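Chapter 6
Stone Patterns at Home

I learned to look at stone in a kitchen showroom, which is a bit embarrassing for somebody who teaches geology. I was waiting for my friend Qistina Yusof to pick a countertop, she was taking forever (she looked at every slab in the place, twice!), and I started tracing the brown lines with my finger just to pass the time. By the third slab I was hooked. I wanted to know why one line ran straight while its neighbor curled around like smoke, and I wanted it badly enough that I missed lunch.

So we're going to begin this chapter at a table, before we go anywhere near a quarry. Find a surface with a marble pattern. It could be real marble, it could be a printed copy, and for now I don't mind which one you've got – we'll sort out how to tell them apart in Section 3. Sit down with a pencil and draw what the pattern does. Don't worry about making it pretty. My own first sketch looked like a plate of noodles.

You'll need a few words to get going. A vein is a line or streak of one color running through another. Banding is what we call it when colors lie side by side in long stripes, and the stripes can be wavy, bent or folded right back around themselves. A speckled patch is just that, lots of little dark and light flecks crowded together. Gray veins in marble often come from clay or carbon in the old limestone, and rusty browns usually mean iron. In a printed copy, of course, the brown means brown ink.

Aiman Pillai, who tried out these pages with his class in April, told me his students kept drawing every vein the same thickness. Watch out for that one! Let your pencil get heavy where the color is strong and almost lift off the paper where it fades.

Start with a gray top if you can, one with some tan or brown in it, and work in from a corner. 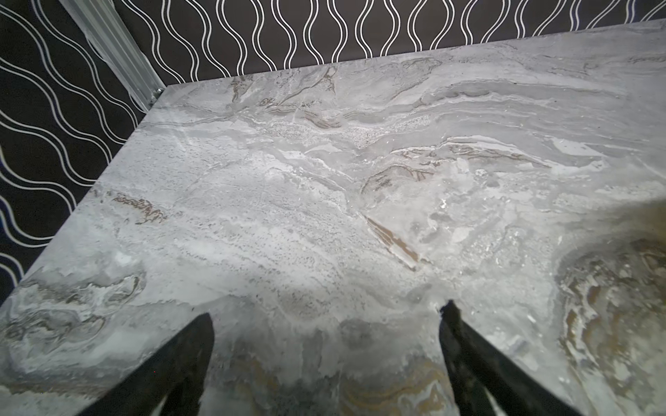
Once you have the main bands down, go back in for the thin veins, and put a small arrow beside any that cut across the others. We'll want those arrows in the next section.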